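Nesbridge Inquest Reporting Corpus

Version 7

Summary

The Nesbridge corpus is a collection of news items about official inquiries into disputed deaths: exhumations, reopened inquests, forensic panels, and court rulings on cause of death. Each item is a short wire-style report in English, either written in English or translated by the source desk. The corpus holds 2081 items. It was put together for work on claim attribution, meaning the task of deciding who in a report is said to have stated what.

Contents

items.jsonl -- one report per line, UTF-8
claims.jsonl -- marked claims, keyed to item_id
speakers.tsv -- normalized speaker table
splits/ -- train, dev and test lists of item_id
CHANGES -- notes per version

Fields in items.jsonl

item_id: string, stable across versions
desk: source desk code (SEM for Semano, PRU for Prumside)
month: month and year of publication; the day is dropped
dateline: place name as printed, not corrected
body: full text, paragraph breaks kept as \n\n
lang_src: language of the first published version, or "und" where the desk did not record it

Fields in claims.jsonl

Each claim has a character span, a speaker span, and a status. Status takes one of 6 values: asserted, denied, reported, alleged, ruled, withdrawn. "Ruled" is used only when the speaker is a court, coroner or examining judge. A statement by a forensic panel is "asserted" even if a court later adopted it. Where a report gives a claim with no speaker ("it has long been believed that"), the speaker span is null and the status is "alleged".
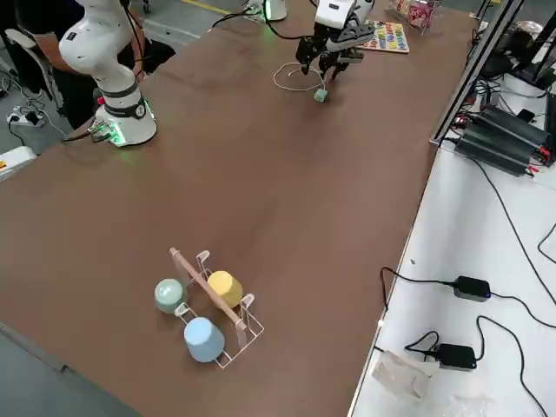 Nested claims are marked at every level. In a sentence such as "the lawyer said the family had denied the report", the inner claim is "denied" with the family as speaker, and the outer claim is "reported" with the lawyer as speaker. The parent_id field links the two. Depth is not limited, but very few items go past three levels.

Annotation

Two annotators marked each item in Tsuji, working from the same guide. Differences were settled by Elli Hyvönen, who also wrote the guide. Most differences were over the line between "reported" and "alleged". From version 5 on, a claim is "reported" if a speaker is named or described by role, and "alleged" otherwise. Older items were brought into line with this rule in version 6.

Known problems

28 items from the Prumside desk carry a dateline that does not match the place in the body text. They are left as received -- see datelines_mismatch.txt.

Follow-up reports often repeat whole paragraphs from earlier ones. Splits are made by case, so no case appears in more than one split, but repeats within a split are common. Counts of distinct claims taken straight from claims.jsonl will be too high.

Names of experts are spelled in more than one way. speakers.tsv merges the variants we found. It does not merge people who share a surname and have no first name in the text.

Use

The corpus records what reports said, and a "ruled" label only means that a report attributed a ruling to a court. Later appeals are covered only if the desk ran a story on them. Do not use the labels as a record of how any person died.

Corrections

Send the item_id, the claim_id if there is one, and the proposed change. Fixes are gathered and released each February. Span fixes keep the old claim_id; a change of speaker gets a new one.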